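Ticket 108: Left hand gripper loses its pose when reaching into a box
Status: Solved, watching
Opened by: Mirjana Hodžić
Picked up by: Nataša Zupan
Project: Arkley
Software: Nerora recorder, Nostine pose tracker

Mirjana Hodžić wrote:

Hi Nataša! First of all, the new finger pads are wonderful. Grip is so much better than the old ones and I could happily do this all day. But I have a proper fault for you.

When I work with both grippers close together, the tracked pose of the left one jumps. It sits fine, then leaps sideways by a hand's width, then comes back as if nothing happened. The log says "pose lost, using last good" and a moment later "pose regained". On replay the arm tries to follow the leap and the safety stop kicks in, which is good news for the safety stop and bad news for my take.

What I know so far:
Happens with the box task, and now and then with the plant on the table.
Never happens when I wave one gripper around on its own.
Restarting the recorder makes no difference.
Swapping the cable makes no difference (tried two).

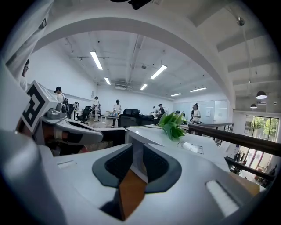 The jump is worst in the wrist view, so I started there. I first thought the pads were slipping and shaking the whole tool, but I went through the takes slowly and the grip holds right through the leap. With something brown wedged between the pads and the other gripper coming in from the side, marker block and all, there is a lot for the tracker to chew on, and the ceiling lights are in view on top of that. Could it be glare? I can't turn the lights off up here, people are working.

Replay stopped 5 times this morning. Everyone was well clear of the arm and nothing got bumped.

Nataša Zupan wrote:

Great report, thank you! I love a fault that comes back when you ask it to.

Please don't replay any more of these takes on the arm until we know what's going on. Replay in the viewer is fine, as often as you like.

Could you try the following, in this order?
1. Wipe the marker faces on both cubes with a dry cloth.
2. Record a short take with the grippers far apart, then one with them nearly touching.
3. Record the box task slowly, and pause with one gripper inside the opening.
4. Send me the tracker log for each, with the exposure line left in. It should read 2000 on all of them.

My money is on a mixed-up marker ID, but I've lost money that way before.

Mirjana Hodžić wrote:

Done! Wiping changed nothing. Far apart is clean from start to finish. Nearly touching gave me two jumps. The slow box take gave me the best one yet, a huge leap right as I reached in. Exposure is 2000 everywhere. Logs are in the Hầu folder on the share.

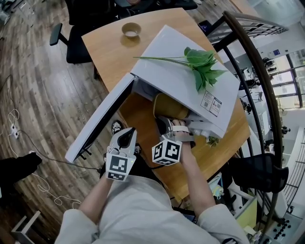

Box task, head view. Right gripper in the opening, left one by the lower left edge.

Nataša Zupan wrote:

Got it, and it's a lovely one! When both cubes are close, the tracker sees faces from the two of them together. If only one face of the left cube is clear, it may borrow a face from the right cube to fill in, and the pose it works out from that mix is nonsense. Your slow take shows it line by line: left ID, left ID, right ID, leap.

It shouldn't be able to do that at all. The two cubes have separate ID lists, but in your config file the left list still has the old range in it, and that range overlaps the right one. So I was half right about the mix-up - the prints are fine, the list is wrong.

And the printed codes on the box label? I checked those too, as I was curious. The tracker never picks them up as markers, not once in the whole log. You can leave the label where it is.

Fix:
Close the recorder.
Open the tracker config and delete the old range under "left".
Save, start the recorder, and check that the left list shows only the new IDs.
Run the wave check with both grippers, close together this time.

Mirjana Hodžić wrote:

It works!! I ran 30 takes of the box task with the new list and didn't get a single jump. I even crossed my hands over on a few of them to be mean to it. There were roughly a dozen short "pose lost" lines across the lot, all when a cube was hidden behind the box, and every one came back in the right spot.

Viewer replay is smooth. May I go back to the arm?

Nataša Zupan wrote:

Yes, at low speed first, with one hand on the stop. Throw out the takes from this morning or tag them "bad pose" so they don't end up in the training set.

I've also asked for a check at startup that refuses to load two lists with a shared ID. That is planned for the July release. Until then, anyone who copied the old config needs the same edit, so I've put the steps at the top of the Arkley setup page.

Mirjana Hodžić wrote:

Low speed run done, full speed run done, no stops. Bad takes are tagged. Thank you, this was a really fun one to chase!

Ticket set to Solved, watching. 2025-04-02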